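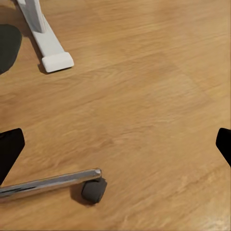 The team that trains the arm called Uller had a bad week in September, and the engineer who was on duty agreed to talk to me about it on the condition that I leave the name out. We met in the kitchen of the office, where the coffee machine makes a noise every four minutes. I have kept the engineer's words as they were, only shortened in some places.

The fault began inside the simulator. The company, Onow, tests its software in virtual apartments before anything is sent to the real arm. On a Friday afternoon the engineer started a batch of 4,000 runs in a home office with a wooden floor. The task was simple: go down to the floor near the desk, pick up a small object, come back up.

"I started the batch and I went home," the engineer told me. "The report in the morning was very nice. Too nice, I would say now, but on that day I was only happy."

In 3,122 of the runs, the report said that the object was picked up. The number was much better than the month before, and it was passed on to the people who prepare the real tests. Only later did a colleague open the recordings from the wrist camera and ask why the gripper was closing on nothing.

I asked how a program can report a success with empty fingers.

"Because we asked it the wrong question," said the engineer. "The check was looking at two things. Did the fingers stop before they were fully closed, and did the arm go up again. If both are yes, it says the object is held. But the fingers can stop for another reason. They can touch a chair."

The chair was the part that took longest to understand. An office chair has a base with several spokes, and every spoke has a wheel at the end. In the simulator the team uses a simplified shape for collisions, so that the computer does not have to calculate every curve. For the chair base somebody had used one flat disk, as wide as the wheels. On the screen there was free floor between the spokes. For the physics there was a solid plate.

"So the arm goes down beside the chair, where you see only floor, and one finger meets this plate that you cannot see. It stops. The software is satisfied. It goes up. Success."

The engineer laughed a little when saying this, but the next part was more serious. Of the runs marked as successful, 577 also had a contact force above the limit at which the real arm should stop by itself. These runs should have been marked as failed at once. They were not, and the reason was a setting that had been changed in the summer, when the team was working on another problem and the stops were making the work slow.

"It was me who changed it," said the engineer. "I wanted to change it back. I had it written on a paper. In simulation nothing is broken when you push too hard, and you forget that the same file is going to the real machine."

Did it go to the real machine?

"Yes. For one morning."

Uller ran with the wrong limit for 3 tests in the lab. In the last of these it pressed against the base of a chair and continued to press until the operator used the red button. Nobody was hurt. The chair moved back on its wheels, and the engineer believes that this was good luck. "If it is a table leg, the leg does not roll away. Then something has to bend."

The repair was made in two parts. The force limit is now kept in a separate file which the simulator cannot write to, and a second person has to approve every change. The chair base was made again with a proper shape for each spoke. The team also bought new furniture models from a supplier named Avska, and the engineer checks their collision shapes by hand before they are used. This work is slow. On the day of our talk, the shelves and the lamps were still waiting.

I wanted to know if the recordings are now watched by a person.

"A part of them. We take a small number from each batch and we look, with no report open next to it. When you have the report open, you see what the report says. I looked at some of these videos myself in the first week, and I thought, okay, the object is probably behind the finger."

The old batch has been deleted from the training data. The new one was still running when I left the building, and the engineer did not want to guess about the result.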